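3.2 Recolha das demonstrações

Nesta secção descrevemos como foram recolhidos os exemplos usados para treinar a política de manipulação de tecidos. O conjunto, que chamamos Evurell, contém 595 demonstrações de tarefas com roupa e panos, executadas por pessoas com um par de pinças manuais. A opção por pinças manuais, em vez da teleoperação usada no nosso trabalho anterior (Horobets), foi tomada depois de um estudo piloto em junho. Nesse estudo, os operadores teleoperados demoravam muito para recuperar uma ponta do tecido que tinha escapado, e muitos episódios acabavam por ser interrompidos antes do fim.

Cada sessão segue o mesmo protocolo. O operador lê no ecrã o nome da tarefa e o estado inicial pedido, prepara a mesa e dá início à gravação com um comando de voz. Durante o episódio, as mãos não tocam no tecido; todo o contacto é feito com as pontas das pinças. Se o operador toca no tecido com os dedos, o episódio é marcado e fica fora do treino. São gravados as imagens na altura da cabeça, a posição de cada pinça e a sua abertura. Os sinais são alinhados depois da sessão pelo programa Curnton, que toma como referência o relógio da câmara.

O estado inicial do tecido mereceu uma atenção particular. Nas primeiras gravações verificámos que os operadores, mesmo sem intenção, deixavam o pano sempre de maneira parecida, quase aberto e com uma ponta virada para o corpo. Uma política treinada com estes dados funcionava bem apenas quando o pano estava nessa posição. Por este motivo passámos a pedir que o tecido fosse levantado e largado de novo antes de cada episódio, e que o operador não o corrigisse. A posição dos outros objetos na mesa é alterada entre blocos de episódios, segundo uma lista sorteada antes da sessão.

Participaram 3 operadores, todos com treino prévio no posto Baser. A anotação foi feita por Valter Nygård, que dividiu cada episódio em fases (aproximação, preensão, transporte e largada) e assinalou as preensões falhadas. Decidimos manter os episódios em que a primeira preensão falha e o operador corrige a seguir, porque contêm um comportamento de recuperação que de outro modo seria raro nos dados. Há 231 episódios deste tipo. Foram retirados da gravação original 38 episódios por perda de sincronização ou por contacto com os dedos, e estes não entram no total indicado no início da secção.

A Figura 2 mostra um momento do trabalho com um pano preto e um cesto branco, com as duas pinças em contacto com o tecido. Os tecidos escuros são difíceis para o modelo visual, pois as dobras têm pouco contraste, e aparecem por isso com maior frequência no conjunto do que seria natural numa casa. 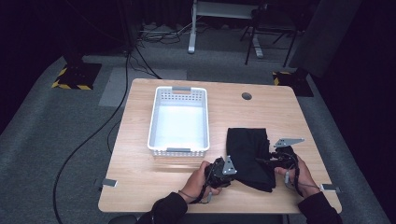
Quantas demonstrações são necessárias para que a política aprenda a tarefa num tecido novo? O número depende sobretudo da variedade dos estados iniciais: nas nossas experiências, acrescentar episódios com o pano sempre na mesma posição quase não melhorou o resultado, enquanto um número menor de episódios com posições variadas trouxe um ganho claro.

Figura 2. Demonstração com pinças manuais sobre a mesa. O cesto está vazio e o pano, amarrotado, encontra-se à sua direita.

Uma limitação do procedimento é que a força aplicada no tecido não é medida. A abertura da pinça dá uma indicação indireta, mas não permite distinguir uma preensão firme de uma preensão fraca quando o pano é fino. Este aspeto é retomado na secção 5, onde analisamos os casos em que o tecido escorrega durante o transporte.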